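About Larkwood

Larkwood is a small community music school in Nultley, upstairs from the old feed merchant's on the corner, and if you have ever walked past on an October evening with the windows open you have probably heard us already. We teach piano, violin, cello, guitar, clarinet and voice, to children from five years old and to grown-ups of any age at all (our adult beginners are some of our favourite people, and they bring excellent cake).

The school was started by Hanna Szczepańska, who moved to Nultley with a cello, a second-hand upright and not a great deal else. She taught in her front room for two years, until the neighbours on both sides had learned every note of the Grade Three pieces and one of them very kindly mentioned that the rooms above the feed merchant's were going. We've been here ever since, and the upright came too. It lives in the front studio and still has a sticky F sharp that we've all grown rather fond of.

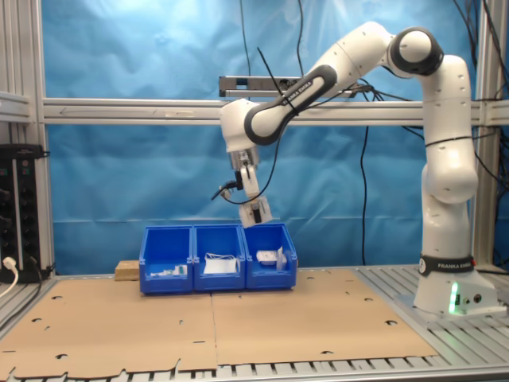 These days there are five of us teaching. Hanna looks after the cellos and runs the string ensemble. Reto Zaugg has the guitars, Vinzenz Danzer the violins, and Cyrill Gruber teaches clarinet as well as our Saturday-style singing group, which hasn't met on a Saturday for years but has kept the name because the members won't hear of changing it. I teach piano, do the timetable, and answer the phone when I can get to it.

We are not an exam factory. Plenty of our students do sit exams, and we'll prepare them properly and cheer them on, but plenty more would sooner learn the song their nan used to play, and that seems to us a perfectly good reason to take up an instrument. Tell us what you'd like to be able to play and we'll work out a way to get you there, even if it takes a while — it usually does take a while, and that's part of the pleasure.

Lessons are half an hour for the little ones and longer for everybody else, once a week in term time. If you haven't got an instrument, please don't rush out and buy one! We have a cupboard of small violins and three-quarter cellos to borrow for the first term, and Vinzenz is always happy to have a look over something you've found in an op shop or under your auntie's bed. 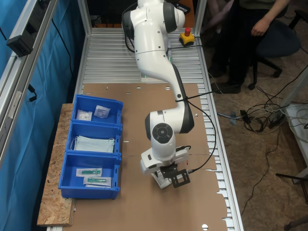
Pirmin Imhof

Twice a year we put on a concert at the Staltwood hall, just over the river. It holds 300 and we have never once filled it, though we came close the year the singing group did sea shanties. Everyone who wants to play gets a turn, including the very nervous, and there's a proper supper afterwards with far too many sausage rolls. Families, friends and neighbours are all welcome, and there's no charge at the door.

New students can start at any point in the term if we have a spot, and the next round of places opens on 10th September. The best thing is to come up and say hello first. The door is the green one beside the loading dock, the stairs are steep, and if there's a lesson going on just take a seat on the landing and have a listen until one of us comes out.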